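Korero Creek Fish Ladder Counts

Hi, and thanks for stopping by! I put this data set together so people who care about salmon getting past the Usik dam have something better to argue over than hunches.

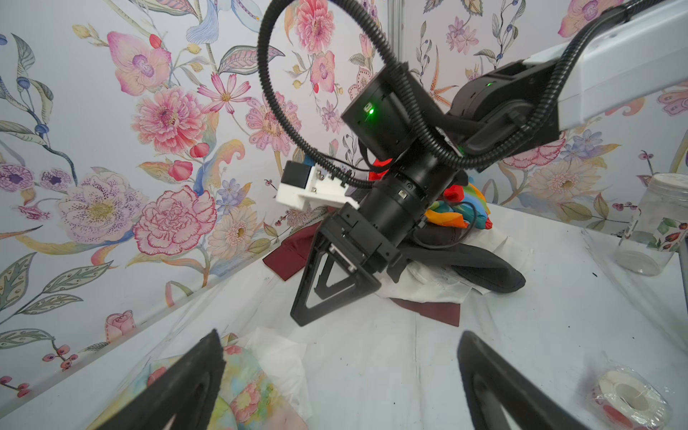 The counts come from the ladder on the east bank, where fish climb a run of concrete steps and swim by a viewing window near the top. I started in June with a clicker and a notebook, and I still type everything up the same evening (my handwriting doesn't age well).

What you get

There are 2 files. counts.csv has one row per watch, with the start time, species, number of fish heading up and number heading back down. water.csv has the temperature and my guess at how murky it was, on a scale I made up and then stuck to.

A full watch is 110 minutes. If I left early, the short_watch column says yes, so please check it before you average anything.

Species names

I use chinook, coho, steelhead and unknown. Unknown gets used a lot when the water is brown - I'd much sooner leave a fish unnamed than guess wrong.

Known problems

Any count of 200 means "200 or more." My old form wouldn't take a bigger number, and I didn't catch on until the big coho push. Sorry! The Saturday watches also run high on fish going back down, and I suspect some of those are the same fish dithering at the window.

The Fillovetti ladder downstream isn't included. It has its own count sheet, and the Ahmadpour pool above the dam has never been counted at all.

Using it

Free for anything you like. If you spot a mistake, open an issue and tell me which row. Night counts are next on my list, once I've sorted out a decent lamp.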